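Olá a todos! Escrevo eu mesma este anúncio, e não a agência do costume, porque da última vez saiu um texto tão engomado que só respondeu quem procurava emprego num banco. O que procuro é outra coisa: alguém que leia bem em persa ou em urdu (os dois seria um luxo!) e que queira passar os próximos meses comigo a acompanhar o que se passa nas zonas de fronteira da Ásia Central e do Sul.

Eu coordeno a secção de segurança fronteiriça do boletim Prestirham. Somos uma redação pequena, seguimos postos alfandegários, encerramentos de passagens, contrabando de combustível, patrulhas, comunicados de ministérios, e tentamos perceber o que mudou de uma semana para a outra. O boletim sai duas vezes por semana e tem 841 assinantes, quase todos gente de ONG, transportadoras e jornalistas com pouca paciência para erros de transliteração. Escrevem-nos logo. Às vezes com razão.

O trabalho, no dia a dia, é ler muita imprensa local, separar o que é notícia do que é propaganda (de todos os lados, que ninguém está isento) e escrever notas curtas em português. Cada nota leva a fonte original, a hora de publicação e uma frase sobre o grau de confiança que lhe damos. Em março fechámos 111 notas e eu fiquei com a minha parte e mais metade da parte de quem saiu, daí este anúncio com uma certa urgência.

Também vais mexer na Dremby, a nossa base de dados de incidentes. Não é bonita. Tem campos que já não usamos e um filtro de datas com feitio próprio, mas aprende-se numa tarde e eu sento-me contigo o tempo que for preciso.

A redação fica num apartamento adaptado, no segundo andar, com duas salas de trabalho, cozinha e zona de lavandaria. Dá para vir de bicicleta e há onde a guardar. Quem preferir ficar em casa pode fazê-lo três dias por semana — os outros dois gosto mesmo de ter a equipa junta, discute-se melhor.

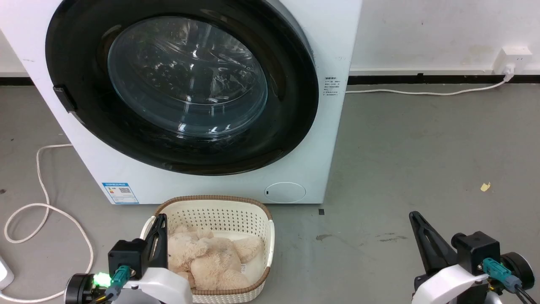 *A máquina de lavar, de carga frontal.*

**O que peço**

- leitura fluente de persa ou urdu, e português escrito sem medo
- alguma experiência com notícias, investigação ou tradução (académica também conta)
- calma com temas duros: há dias em que lemos sobre atentados de manhã à noite
- disponibilidade para um turno de fim de semana por mês

Pashto ou balúchi são muito bem-vindos, mas não deixes de concorrer por não os teres. Carta de condução, não preciso para nada.

**O que há do nosso lado**

Contrato de 15 meses, a tempo inteiro, com possibilidade de renovação se a bolsa da Furuvier continuar (eu acredito que sim, mas não posso prometer). O salário vai na primeira resposta que te envio, antes de qualquer entrevista. O turno de fim de semana é compensado com folga na semana seguinte, e essa folga goza-se mesmo!

**Como concorrer**

Manda o currículo e uma nota de exemplo, no máximo uma página, sobre qualquer acontecimento recente numa fronteira que conheças bem. Pode ser uma ponte fechada, uma feira que reabriu, uma mudança de regras para camionistas. Quero ver como tratas as fontes e o que fazes quando duas delas se contradizem. Usa o formulário da página de recrutamento do Prestirham, com a palavra Wynne no assunto (é o nome interno desta vaga, sem ela a mensagem vai parar à caixa geral).

Recebo candidaturas até 03/04/2021. Respondo a toda a gente, mesmo que seja só com duas linhas. Na última vaga foram 67 e demorei, portanto tem paciência comigo. As conversas são por videochamada, meia hora, comigo e com mais uma pessoa da redação, e depois há um pequeno exercício pago para quem passar.

Dúvidas sobre horários ou sobre trabalhar a partir de outra cidade, escreve pelo mesmo formulário antes de enviares tudo.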